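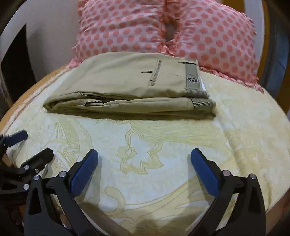
I have been putting off the clothes for the better part of a winter. Every year I tell myself that February is the month for it, when the garden is asleep and there is nothing much to do after supper, and every year February slides by while I knit something I don't need or read the same mystery I read the year before. This time I did it. I started a little after two in the afternoon with a mug of tea and the radio on low, and by the time I looked up again it was dark and I had moved most of what I own from one side of the bedroom to the other.

I should say that our house here in Vidville is not a big one. It is 900 square feet if you count the back porch, and I always do count the back porch. There is one proper closet, and it was built by someone who must have owned two dresses and a coat. Everything else lives in the dresser, in a blanket chest, and under the bed in those flat zippered bags that never lie flat. So when I say I am sorting clothes, what I mean is that I am taking things out of one overstuffed place and hoping they will go back into it with a little room to spare.

My trouble has always been where to do the folding. The advice you read says to use the bed, and for years I did. The problem with the bed is that it is enormous and forgiving. You can heap things on it for hours, and then it's ten at night and you want to lie down, and the whole lot goes onto the floor or back in the closet in a wad. I have done that more times than I would like to admit, and at least twice I slept under a pile of sweaters like some sort of bear.

So now I fold on the round seat. It's the one with the wooden rim and the cream cover with the big faded yellow flowers and scrolls all over it, and I am very fond of it. I found it at Pfister, the secondhand place out past the feed store, which used to be a shoe shop and still has the slanted mirrors along the floor. It was 50 dollars and I went home without it, fretted over it all through dinner, and was back there when they opened the next morning. The pattern was pale even then. I like to think it was a good bright yellow once, in a room with a big window. The fabric puckers a bit when you set something down on it, and I have given up smoothing it.

What makes it so good for folding is that it only holds so much. One pair of pants laid across, with the polka-dot pillow pushed to the back, and that's the better part of it used up. You have to fold the thing, decide about the thing, and put it somewhere before the next one can come along. I got through more in that one afternoon than I had in three winters of using the bed.

About that pillow. It is white with coral-pink dots and a ruffle, and it doesn't go with the yellow flowers in the least, or with anything else I have. I made the cover myself from a remnant, and gathering that ruffle took me two evenings and most of my patience. I used the old method with two rows of long stitches, pulling the threads up a little at a time, and of course one of them snapped when I was nearly all the way around. I said a word. I started that side over. Anyone who would like me to replace it with something in a tasteful oatmeal color is welcome to come and gather the next one.

Now, the khakis. They were the reason I began in the first place. They are twill, somewhere between beige and olive, the kind of color that has no real name and goes with every shirt in the house. They have ribbed knit cuffs at the ankles and a round stitched patch at the waistband. I bought them for gardening and then liked them too much to garden in. They went to the grocery store, to the library sale, and on the long train trip to Pultari, where I wore them four days running and nobody said a thing to me about it, at least not to my face.

I had more or less decided they were to go. I hadn't put them on since the fall, and the rule I'd set myself was that anything unworn since the leaves came down had to be given a hard look. But then I laid them out and folded them lengthwise the way my mother taught me, one leg on top of the other, flat of the hand down the seam, and I thought about spring, and about how there is always a cold morning in April when a skirt is foolish and jeans are too stiff to kneel in. I stood there quite a long while, to tell the truth. The tea went cold. They stayed.

The cuffs are the only part that gives me any bother when I'm folding. With ordinary pants you can match up the hems and everything else follows along behind, but ribbed cuffs have a mind of their own, and one always ends up poking out past the other. I used to refold and refold. These days I line up the waist, let the cuffs do as they please, and bring the whole thing in so that it makes a long, low bundle that will sit in the drawer with the others. If one cuff sticks out an inch in the dark of a drawer, I can live with that. The same goes for tags. I have never in my life got a tag to stay where I tucked it.

I did keep a tally, because I knew I'd want to tell you. When I finished there were 11 things in the bag for the church rummage sale, and I had expected to feel sad about some of them and didn't. Two cardigans with the elbows going. A raincoat that has never once kept out rain. A blouse I bought for a wedding and spent the whole wedding tugging at. A pair of slacks that fit a person I was some time ago, and I wish her well. The rest was odds and ends, and a scarf I'd have sworn belonged to my sister until she swore the very same about me.

The rest went back into the dresser, and here I will put in a word about drawers, for those of you who asked after my last post. I don't stand things up on end in little rows. I tried it. It looked lovely until the first time I took something out, and then the whole row leaned over like people on a bus. I lay things flat, heaviest at the bottom, and I keep pants in the second drawer down because that's the one that doesn't stick. I line them with paper from a roll I ordered from Tadatora, plain white with a faint cedar smell that lasts perhaps a month and then has to be imagined. A bar of good soap, still in its wrapper, does just as well and costs less.

If you are thinking of tackling your own closet before the weather turns, I'd say find yourself one small surface and stick to it. A kitchen chair would do. A footstool, a trunk, the top of the washing machine if your back will stand for it. Clear it off except for whatever pillow lives there (pillows have rights too), put something on the radio, and take out one thing. Then see about the next.

I still have the linen shelf to face, and I'm not looking forward to it. There are sheets in there for a bed we no longer own, and a tablecloth so long that it would need a table running out through the front door. I also have a shoebox of buttons that came from my aunt. I sat down once with my niece's help to count them and we gave up at 607 with the box still half full. Those are staying no matter what anybody says.

Next time I'll write up the ruffle properly, with the measurements, since several of you have been after me for them. I need to find the envelope I wrote them on first. I believe it's in the blanket chest, under the sweaters.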